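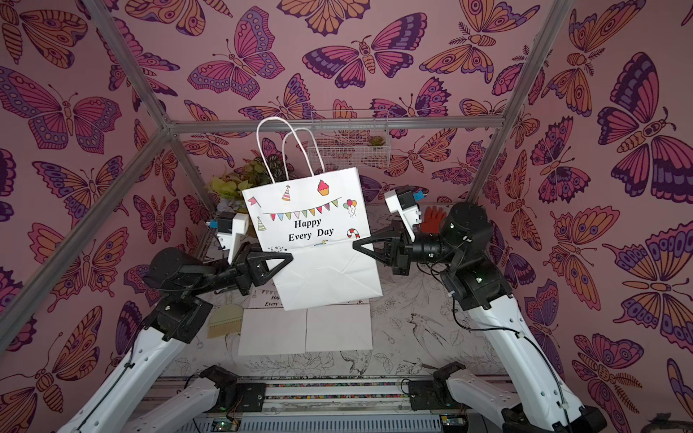
Bag held between both grippers, Drumum cell.

Drumum notebook, November. Bag handling, fault on the right arm.

Purpose of the session: two-arm lifting and opening of paper gift bags under operator control, Zurport software on both arms. The session was halted at 15:40 and has not been resumed.

At record 1097 the right gripper ceased to follow the operator's handle. The last command received was a close command, and the gripper continued to apply it. The left arm remained under control throughout. The operator released the left side first, in accordance with the procedure, and then used the stop button. The right arm held position with its fingers closed until power was removed.

The watchdog should have opened the link and placed both arms in hold after 300 ms without a valid message. According to the log it acted only on the left arm, and only once the button had been pressed. 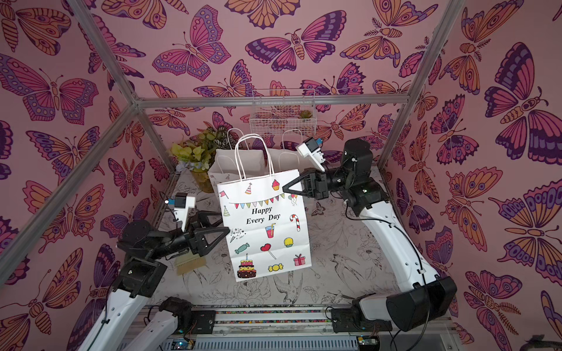
Front bag gripped at its left edge and upper right corner. Second bag standing behind.

Grip force was set to 80 per cent on both sides, higher than paper requires. It had been raised in the previous session for a different object and was not set back. This did not cause the fault, but it is to be recorded separately — the start sheet has no line for grip force, and it should have one.

Wrist cameras were reviewed for signs of a frozen picture. None was found. At very close range the view is of little help to the operator in any case, as the surface being handled leaves only a narrow strip of the room. 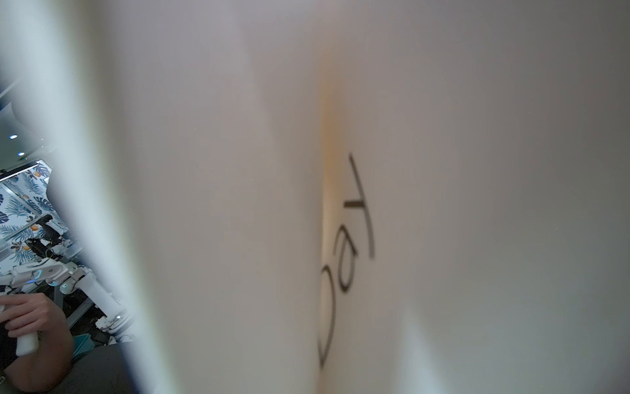
Wrist camera at close range. Lettering on the white surface, operator's hand at far left.

Checks made after power was removed: connectors at the right wrist reseated, Adard gripper board replaced with the spare, cable moved by hand along its full length with the meter attached. The meter showed 2 short breaks near the elbow. The fault could not be repeated with the old board and a new cable.

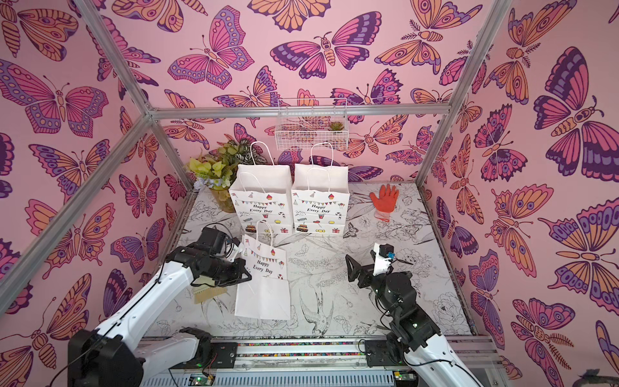 In-ho Maeng, for the Drumum group. Read and countersigned: Dae-han Tak

Provisional finding: damaged cable on the right arm, together with a watchdog that treats the arms as separate devices. The second point is the more serious. Ko unit settings have been copied to the shared folder before any change is made.

No person is to reach into the cell while either arm is powered, including to straighten a bag or move the brush. This applies also when the arms appear to be in hold.

Outstanding: watchdog to be tested with each link pulled in turn, right arm first. New cable to be clipped clear of the elbow. D. Tak to confirm whether the left cable is from the same batch.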